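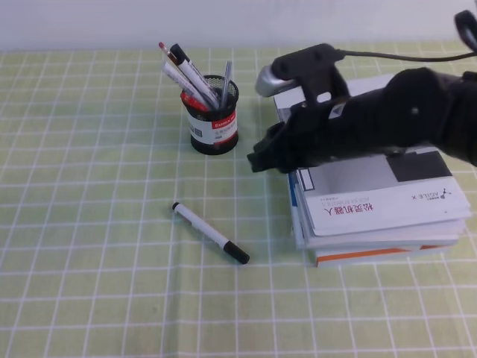
Family Papers and Local History
Handout 2: Reading household receipts and bills

Furncombe Evening Classes
April 2022

What this handout covers

Last time we looked at letters and postcards. This session is about receipts, bills and account slips: the small paper records that families kept in drawers, tins and old handbags. They are often thrown out first when a house is cleared, and they can tell you a good deal that a birth certificate or a census page will not.

Bring one item of your own to the next class if you have one. A photocopy is fine. If you have nothing at home, use one of the copies in the Stoston folder at the front of the room.

1. What counts as a receipt

In older papers the word is used loosely. You may find:

A bill, which asks for payment.
A receipted bill, which is the same sheet with a signature or stamp added when the money was paid.
A receipt on its own, usually torn from a book with a stub.
A payment card, marked each week or month.
A statement of account, covering several purchases over a quarter or a year.

Decide which one you have before you go further. A bill with no signature does not prove that anybody paid it. A stub proves that a receipt was written out but may leave off what it was for.

"Receipt" was also an old word for recipe. If your paper lists flour and suet with no prices, that is probably what you are holding.

2. The parts of the page

Work from the top down and write out what you find, spelling mistakes included.

Heading. Printed headings give the name of the business, the address and often the trade. Headings were ordered in bulk, so a shop might go on using old stock after a move or a change of owner. Look for a crossed-out address or a rubber stamp over the print.

Customer. Usually handwritten, often just a title and surname. "Mrs. Mamani" on a bill may be the mother, the wife or the grandmother, and you will need other papers to tell which.

Date. There can be more than one. The date at the top is normally when the bill was made out. Dates down the left side are when goods were supplied or work was done. The date by the signature is when it was paid. In the Stoston folder there is a coal bill with three different dates on it, and the gap between the first and the last is longer than a winter.

Items. Expect abbreviations. "Do." or two small marks means the same as the line above. "To" at the start of a line means the customer owes for it. "By" means something has been taken off, such as cash paid or goods returned. "A/c rendered" means an amount carried over from an earlier bill.

Total and signature. The signature may be the owner's or a clerk's. "Per" or "p.p." before a name means that person signed for somebody else.

3. Old money

Before decimal coinage, twelve pence made a shilling and twenty shillings made a pound. Amounts were set out in three columns, headed with the signs for pounds, shillings and pence. The pence sign was a small d.

A price might also be written with a slash. 10/- is ten shillings. 2/6 is two shillings and sixpence, also called half a crown. 40/- is two pounds, and shopkeepers often wrote it that way even though it came to more than a pound.

A guinea was one pound and one shilling. Doctors, lawyers and better-class tailors liked to charge in guineas, so a total with the same number of pounds and shillings is worth a second look.

Practice. Add these up on paper before using a calculator:

10/- and 2/6
40/- and 10/-
2/6 four times

Check the addition on your own bill as well. Clerks made mistakes, and now and then you will find a correction in another hand.

4. What was it worth?

People always ask this and there is no single answer. Online calculators will turn an old sum into a modern one, but they depend on which prices are being compared. Bread, rent and wages did not all go up at the same rate.

A better method is to set the amount beside something from the same place and time. What did the same family pay in rent? What was a laborer earning that year? The Wirnthorpe wage book, copied in the folder, gives weekly pay for one firm only, but it will do for most of the bills we use in class. A doctor's bill means more when you can see it would have taken a man's whole week to pay it.

Write your comparison as a short sentence and say where both figures came from.

5. Why was it kept?

Some receipts were kept as proof in case the bill was sent again. Some went with a thing that might need repair -- a clock, a sewing machine, a piano. Others were kept for feeling: a bill for a wedding breakfast, a christening robe, a midwife, a headstone. And plenty survived because they got stuck at the back of a drawer.

You can sometimes guess from the folds and pinholes. A hole through the middle usually means the paper sat on a spike file with the rest of the household bills. Soft, worn folds suggest that it was carried in a purse or opened many times. These are clues and no more than that, so put "probably" in your notes.

6. Looking after them

Take out rusty pins and clips if they come away easily. If they do not, leave them.
Store papers flat, away from attics and damp walls.
Use acid-free folders or plain polyester sleeves. Do not laminate anything.
Write on the folder in pencil, not on the paper.
Keep bundles in the order you found them until you have made a list.
No sticky tape, even on a bad tear.

Scan both sides. The back of a bill was handy scrap, and people used it for sums, shopping lists and addresses. One bundle of 100 grocery slips in the Stoston folder has most of a knitting pattern on the backs.

For next time

Choose one receipt. Copy out the wording in full, mark anything you cannot read with square brackets, and write half a page on what it tells you about the household. List the questions it leaves open -- two or three will be plenty.

Handout 3 will cover ration books and savings cards. The July session is at Wirnthorpe, in the reading room. Pencils only in there, and bags go in the lockers.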